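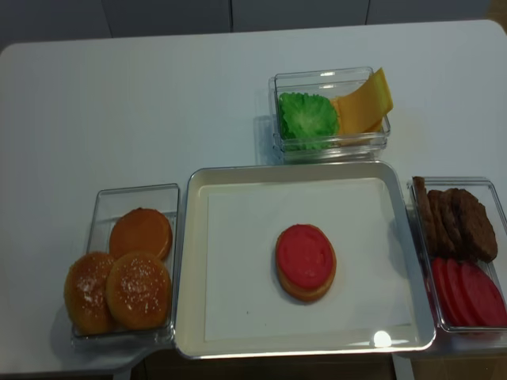

Visit report: Groltness manipulation lab, August 24, 2024

Prepared by Gemma Cirillo for the Nanis working group on test method documentation

1. Purpose

The group is drafting a practice note on tabletop manipulation trials. Groltness has run a burger assembly task under written rules since May and agreed to let two of us read the procedure and watch a shift. Kendra Bergeron attended with me. Our host was Arturo Sartori, who owns the procedure. Concetta Farina ran the station.

2. The task

The robot builds a toy burger on a paper-lined tray from parts held in clear plastic containers. Sesame top buns and a plain bun half are on the left. Lettuce and cheese share the container behind the tray, and patties and tomato slices share the one on the right. The order of assembly is given to the policy as a text instruction and differs between trials. Some orders put the tomato directly on the bottom bun, before any patty. Sartori wants these in the set because a policy that has only learned the usual sequence will fail them.

A trial may start from an empty tray or from a partial build. The procedure treats these as different trial types and does not allow their results to be pooled.

3. Rules for the start state

The procedure is 7 pages long. Most of it concerns what must be true before the start command.

Containers are placed against a printed overlay on the operator's monitor. No marks are permitted on the tabletop. An earlier version used tape corners, and the policy's grasp positions shifted when the tape was removed. Any result obtained with tape down has been withdrawn from the summary tables, though the recordings are kept.

Patties and tomato slices stand on edge. The operator may straighten a slice that has fallen flat, but only before the start command. Buns go in as they land, including overlapping ones. Bergeron asked how far a bun may overhang the container wall. The text says "stable when released," with no distance given. Farina's practice is to let go and wait for a count of three. We suggested writing the count into the procedure.

The arm must be clear of the table when the start-state picture is saved. A start-state picture with any part of the arm over the containers voids the trial.

4. Rules during the trial

Time limit is 90 seconds per layer. The operator does not touch the table or the parts until the trial is closed. A dropped part stays where it falls. If it drops outside the reach of the arm, the trial runs to its limit and is scored as a failure at that layer.

Stops are logged under two codes, operator stop and controller stop. We watched one of each. The operator stop was logged with no free-text reason. The field is optional in the current form, and Sartori accepted our comment that it should be required.

5. Scoring

Each layer is scored pass or fail for identity and for placement. Placement passes if the part is fully supported by the layer below. A tomato slice smaller than the bun, with the bun showing past it along one side, passes. Centering is not scored.

Scoring is done from recordings by Natalina Carbone, who does not set up trials. She sees the instruction text but not the policy version. The log stood at 1,572 trials when we arrived. Groltness will not quote a success rate for any policy version with fewer than 1,000 of them, and holds to this in internal slides as well.

6. Points noted

The lighting rule covers lamp settings but has nothing on glare. Clear containers and a tray with a shiny rim both return highlights, and their position changes if the tray is turned. The tray is square, so the overlay does not catch a quarter turn. An orientation mark on the underside would settle it.

Paper liners are replaced at the start of each shift. The procedure does not say what to do if one wrinkles mid-shift.

Part wear is not tracked. The lettuce is the softest item and the one most handled, and Farina could not say when it was last exchanged.

7. Actions

Sartori to send the revised stop form and the overlay file.
Bergeron to draft the start-state clause using the Groltness wording for release stability, with the count added.
Cirillo to circulate this report and collect comments on section 6.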